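Teaching a simulated hand to choose between two cups
Final project report, Rurkiris summer placement
Venkatesh Iyer
July 31, 2022

Where the project came from

When I first put my name down for this placement I had a rather grand plan about a hand that could clear a whole dinner table, and I am grateful to my supervisors for talking me down from it so kindly. What we settled on was much smaller and, I now think, much more interesting. If two cups of the same shape and colour are standing close together, how does a policy learned from demonstrations decide which one to go for, and does it stick to its choice?

The question grew out of some work I did in January, when I trained a first policy on a single cup and was very proud of it for a whole afternoon. Then I added a second cup and the hand began to dither. It would set off towards one, drift towards the other, and finish up closing on the air in the middle. I watched a great many of these runs (far more than I needed to, my flatmates would say) and came to feel rather sorry for it.

Method

All of the work was done in simulation, using the Duan set-up that last year's students left behind in very good order. I collected 300 demonstrations by steering the hand myself. In 200 of them the target was the cup nearer the front of the table, and in the rest it was the one further back. The positions of both cups were changed at the start of every demonstration, though I kept them close enough to each other that the choice would matter.

I compared two policies. The first, which I call the plain policy, sees the camera view and the joint positions and nothing else. The second, which I named Illis after a boat my uncle used to own, is also given a marker for the chosen cup at the very first step, and carries that marker through to the end of the run. Everything else was kept the same between them, including the training time, which on our one shared machine meant a good deal of polite negotiation over who could have it overnight.

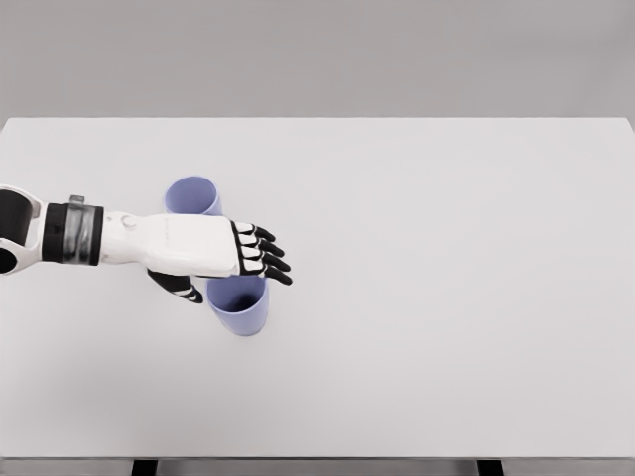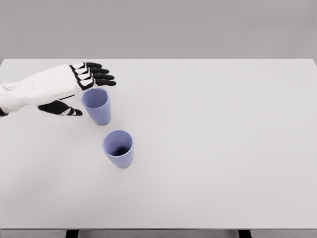

Figure 1. Two arrangements of the lavender cups, with the hand open in both.

I should say a word about how I scored the runs, as it took me two attempts to get it right. At first I only checked whether a cup had been lifted, which made the plain policy look better than it deserved, as it would sometimes pick up the wrong cup quite neatly. In the final version a run counts only if the chosen cup is lifted and the other is still standing at the end.

Results

Each policy was given 40 test runs, with cup positions it had not met in training. Illis succeeded in 34 of them. The plain policy managed nine, and most of its failures were the same old dithering, with the hand slowing down near the cups and never properly closing. The failures of Illis were of a different sort. In four of its six it went to the correct cup but caught the neighbour with the thumb on the way, and in the other two it closed too early and pushed the cup along the table.

I was a little surprised that the uneven split in the demonstrations did so little harm. I had expected the cup further back to suffer for having fewer examples, but the six failures were shared equally between the two.

What I would do next

The thumb is the part I would most like to return to. My demonstrations nearly always brought the hand in with the thumb already well spread, and I suspect that a slightly narrower approach would save several of those knocked cups. I would also like to try cups of different heights, and the Rarnine group down the corridor has offered me the use of their object set for this, which was very generous of them.

The demonstrations and both trained policies are in the shared project folder, along with my notes on the scoring. The notes are long, I am afraid, but the first two pages should be enough to get the tests running again.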